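Forum > Handheld Teaching > Demos and Capture

Print this page | E-mail this page

Posted in November by Humaira Tanoli

Sock folding demos, hand-held gripper. 114 recorded so far, policy still grabs at nothing half the time. Do I keep going or start over? Someone told me 2,000 minimum and I do not have that many evenings. Bed is the only flat place big enough.

Danish Rind
More data. Always more data.

Tanveer Memon
Dont start over. Watch 13 of them back at half speed first. Mine were bad becuase I rushed the approach - hand whips in, everything smears, model learns mush. Slowed down, kept 73, threw out the rest, worked better than the full pile. Also change the start pose every few takes.

Nusrat Tarar
Agree with Tanveer on speed. Would add - grip matters more than count. Pick one way to hold the thing and stick to it for a whole batch. I do cuff down between the fingers, toe pointing up, like the gray knit one here. Busy bedding is fine to leave in, flowers and all, but do a batch on a plain sheet too and compare. Keep the two in seperate folders.
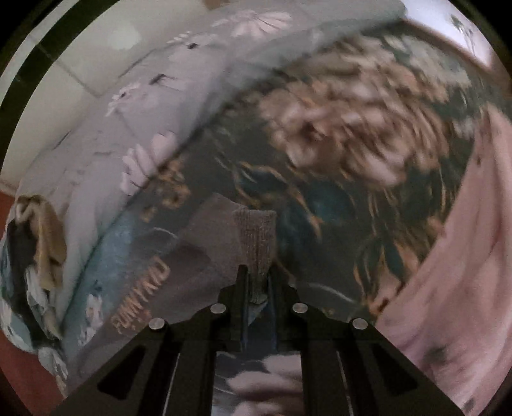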